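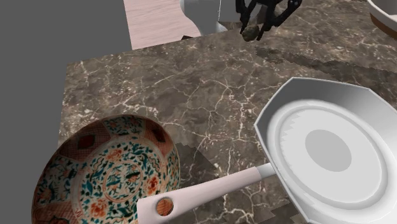
A patterned plate on a veined brown marble worktop.

How to hang a decorative plate on the wall

My grandmother had a whole wall of plates going up the stairs, and as children we were told to walk past them with our elbows in. I have been hanging plates of my own for years now, and I still get asked how it's done more than anything else, so I thought I would write it all out properly with a cup of tea beside me.

What you will need

An adhesive disc hanger or a sprung wire hanger, a picture hook and pin, a soft cloth, a bowl of warm water, a pencil, a tape measure and some brown paper. I use the Bolora discs because my local shop stocks them, but any decent make will do the job.

Choosing your hanger

Wire hangers grip the rim with four little claws and can be put on in a minute. They are lovely for sturdy everyday plates, though you will see the claws from the front, and if the spring is too tight they can chip an old glaze (I have done this, and I was cross with myself for a week). Slip a bit of clear tubing over each claw if you go this way.

Discs stick to the back and can't be seen at all. Check the packet for the weight. Mine are marked for plates up to 500 grams, and anything heavier gets the next size up. Please do weigh your plate on the kitchen scales, as it's very easy to guess wrong with pottery! One of mine came out at 543 grams when I would have sworn it was lighter.

I wouldn't put a disc on anything with flaking paint on the back, or on a plate that has been glued together after a break.

Fixing a disc

1. Wash the back of the plate in warm soapy water, rinse it and leave it to dry overnight.
2. Wet the gummed side of the disc with your finger and wait until it goes tacky. Mine take five minutes, but go by your own packet.
3. Press it on to the middle of the back, smoothing from the centre outwards so there are no bubbles.
4. Leave it for a full day, face down on a folded towel.
5. Hold the plate low over a cushion and give the ring a good firm tug. If it shifts at all, soak the disc off and start again.

Planning the wall

Draw round each plate on brown paper, cut out the circles and stick them up with a dab of removable tack. Then live with them for a day or two. I like to start with the biggest plate a little off centre and work outwards, keeping a gap of three fingers between the rims. My friend Elis Prydderch prefers everything in a strict grid, and I must admit it looks very smart in his hallway.

When you're happy, mark where the ring will sit on each paper circle, push the pin through the mark and tear the paper away. Check for pipes and cables before you knock anything in, of course.

Looking after them

A dry, soft brush twice a year is plenty. Every June I take mine down, look over the discs and replace any that have gone yellow or started to lift at the edges. Kitchens and bathrooms are hard on gummed discs because of the steam, so I use wire hangers in both.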